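Chapter 7
Seeing the Work at Hand: A Day Among the Grippers

What this chapter covers: how a hand-held gripper differs from an arm on a stand; how jaws, linkages and pads share the job of holding; what to look for when you are shown a machine at work; how to keep notes you can still read in January.

Every year, when the autumn term has found its feet, I take my first-year group to the open day at Stindow. You may know the name from Chapter 4, where we borrowed their drawings of a simple four-bar linkage, and if you skipped Chapter 4 I can only say, kindly, that this would be a good evening to go back to it. Stindow is a small workshop on the edge of Caron, a good long walk uphill from the bus stop, and the welcome there is warm. Last year's visit fell on 3rd October. It was raining hard, we had all come in the wrong shoes, and Washington Moura met us at the door with a tray of tea and a stack of visitor forms.

I want to begin with that visit and leave the sums until later, for a reason that will be familiar to anyone who has tried to learn to swim from a book. You can read a great deal about grip force and still have no feeling for what a pair of jaws does when it closes on something. An hour in a room with one will put that right, and the equations in section 7.3 will then seem much friendlier than they otherwise might.

Washington started us off with the view from the tool itself. A gripper carried in the hand has its own camera, looking out past the fingers, so that whatever the hand goes towards, the camera goes towards as well. It is an odd angle at first, and several of my students tilted their heads to follow it.
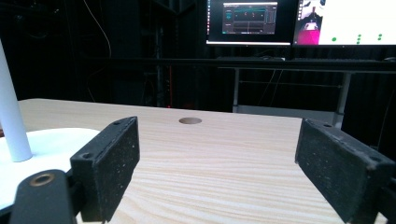
The first thing he asked the group to think about was distance. When you reach for a cup you open your hand a little wider than the cup, without giving it any thought, and you start to close before you arrive. A person working a gripper has to learn that habit all over again. Open too little and you knock the thing over; open too wide and the closing takes longer, and the object may be nudged sideways by whichever finger gets there first. He calls this "manners", and I have stolen the word from him for use throughout this chapter. A gripper with good manners meets the object on both sides at the same moment.

That evenness is the linkage's doing. In section 7.2 we shall draw one out properly, bar by bar, but the short version is that pairs of arms, pinned at their ends, can be made to carry a finger inwards while keeping its face at a steady angle. The pins need something smooth to turn in, and so you will often find a metal bushing at each joint. If the joints are sloppy the fingers wander, and if the fingers wander the manners go out of the window.

From there we moved on to holding. Beathag Yule, who taught me most of what I know about friction and who came along on the day for the pleasure of it, had a question ready for the students: why does a smooth, slim handle slip when a fat one doesn't? They argued about it very happily for quite some time – there were at least three theories, one of them involving sweat – and she let them go on before she sent them to look closely at a wooden kitchen utensil standing between the jaws.

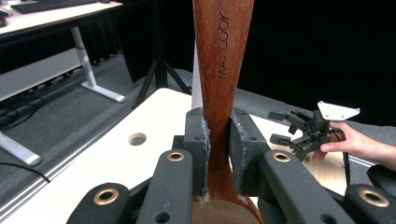 What matters, she told them, is what happens at the surface. Two hard blocks pressing on a piece of wood touch it in fewer places than you would suppose. Put something soft between block and wood, and the soft stuff gives a little, fills in the dips, and the grip is spread over a larger patch. The cost is wear. Soft linings fray and shed and flatten, and have to be looked at as regularly as the tyres on a bicycle. Stindow's own log for the day, which they were good enough to let me copy, runs to 356 closings, and anybody planning a project for Chapter 9 should remember that a lining must survive a good many days like that one.

She also drew their attention to shape. A handle that narrows in the middle and widens again at either end is a helpful sort of handle, as the jaws can settle into the narrow part and the wider parts resist being pulled through. A straight, tapering handle gives no such help. Try it at home with a finger and thumb and a few things from the kitchen drawer, and write down which ones you trust. (This is Exercise 7.1, and it really is worth doing – please don't just read it!)

After the tea had been topped up, the talk turned to seeing. The group had been taking turns to say aloud what they could make out past the fingers, and it was a useful lesson in how much a person leaves out. One student gave us the table and stopped there. Another gave us the grain of the wood and forgot the table had an edge.

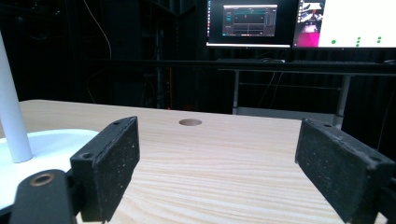 Edges are a subject all to themselves, and we come to them in section 7.4. For now it is enough to say that a camera riding on a gripper moves whenever the gripper moves, so that the fingers stay put in the view while the rest of the world slides about behind them. People find this tiring to watch. For a machine it has one great advantage, namely that the fingers are always in a known place, and everything else can be judged against them. Washington likes to compare it to driving, where you come to know the corner of your own bonnet so well that you park by it.

On the way home I asked everyone to write half a page before they slept. The half pages were very mixed, as they always are. The best came from a student who had spent the whole visit worrying about one pin in one joint, and had drawn it from four sides. The weakest tried to cover the lot. When you make your own visit, whether to Stindow or to the larger works at Daltum, choose one small thing and stay with it.

Before you read on

Keep the following words by you: jaw, pad, linkage, bushing, opening, closing. Each is defined in the margin where it first does some real work.

You will need a ruler, a clothes peg and a strip of felt for the exercises in section 7.1. The peg should be the wooden, sprung kind. Readers using the Polta kit can use the small jaw from tray two in its place, with the spring on its weaker setting.

7.1 The clothes peg as a gripper

Take the peg and open it as far as it will comfortably go. Measure the gap at the tips, and write the figure down before you let it close.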